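Robótica aplicada II - Apuntes de la visita a la feria
Unidad 4: Agarre de objetos deformables
Versión corregida del 24/03/2021

Estos apuntes sustituyen a los que circularon por el grupo, que eran más divertidos pero confundían fuerza con par. Entran en el examen. También entran los apartados que os parecieron aburridos, con especial cariño.

4.1. Qué fuimos a ver

La jornada de puertas abiertas de Irel ocupaba una nave entera, y el folleto prometía 28 demostraciones en una mañana. Vimos seis, contando la de la máquina de café. Nos interesaba sobre todo el puesto de Mevcombe, donde Hrefna Bech presentaba manos de tres dedos trabajando con objetos blandos. Quien se quedó en el puesto de al lado recogiendo bolígrafos tiene aquí una segunda oportunidad.

La charla empezó con una frase que conviene copiar: un objeto rígido perdona los errores de fuerza y castiga los de posición; uno blando hace lo contrario. Es una simplificación, como la propia Bech reconoció dos minutos después, cuando alguien le preguntó por los huevos.

4.2. Rígido frente a deformable

Con una pieza metálica, el modelo de contacto puntual con fricción (tema 2) funciona razonablemente bien. El dedo toca, la normal es conocida, el cono de fricción se dibuja y el profesor queda contento. Con una pieza blanda, el contacto deja de ser un punto y pasa a ser una zona que crece al apretar. La normal cambia mientras se calcula. El centro de masas puede desplazarse. La geometría que midió la cámara antes del agarre ya no es la geometría durante el agarre.

Consecuencias prácticas:
- La fuerza se regula en lazo cerrado, con sensor en la yema o con la corriente del motor.
- La posición final de los dedos no se fija de antemano; se fija un límite.
- Los pliegues engañan a la estimación de pose. Un pliegue profundo parece un borde, y el planificador se lo cree.

4.3. La pinza de tres dedos

Dos dedos se reparten un lado del objeto y el tercero se opone, a modo de pulgar. Es la configuración de la página 61 del manual, la que en clase llamamos "coger una mandarina sin ganas". Frente a la pinza paralela gana estabilidad al giro; a cambio, hay más articulaciones que controlar y más sitios donde equivocarse. Fijaos en que los dedos no tienen por qué llegar a la vez: el primero que toca deforma la pieza y cambia el problema de los otros dos.

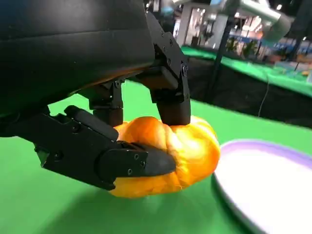 ¿Por qué no se aprieta siempre al máximo y se acaba antes?
Porque el material blando cede, almacena energía y la devuelve en cuanto varía el contacto, de modo que un exceso de fuerza puede expulsar la pieza además de dañarla. Se busca la fuerza mínima que impide el deslizamiento, con un margen.

4.4. Detección de deslizamiento

Warrick Rakena, de Brorkton, explicó el método de su equipo: muestrear la señal de la yema a 300 Hz y buscar vibraciones pequeñas, anteriores al deslizamiento completo. Si aparecen, se sube la fuerza un escalón. Si no aparecen, no se toca nada - consejo que valdría también para vuestras prácticas.

El margen que proponía era del 12 % sobre la fuerza mínima estimada. A la pregunta de por qué esa cifra, contestó que con menos se le caían las cosas. Apuntadlo como criterio empírico y no lo adornéis en el examen.

4.5. Para entregar

Una página por persona, en el casillero del aula Rutherford:
a) Dibujad los contactos de un agarre de tres dedos sobre un objeto blando y marcad qué dedo se opone a cuáles.
b) Indicad qué medida usaríais para decidir que el objeto está sujeto. "Se ve" no es una medida.
c) Proponed un objeto doméstico que arruine el método de 4.4 y explicad la razón.

Quien no asistió puede hacer el trabajo con estos apuntes y el tema 2. La recuperación es en septiembre, en la misma aula y con la misma calefacción.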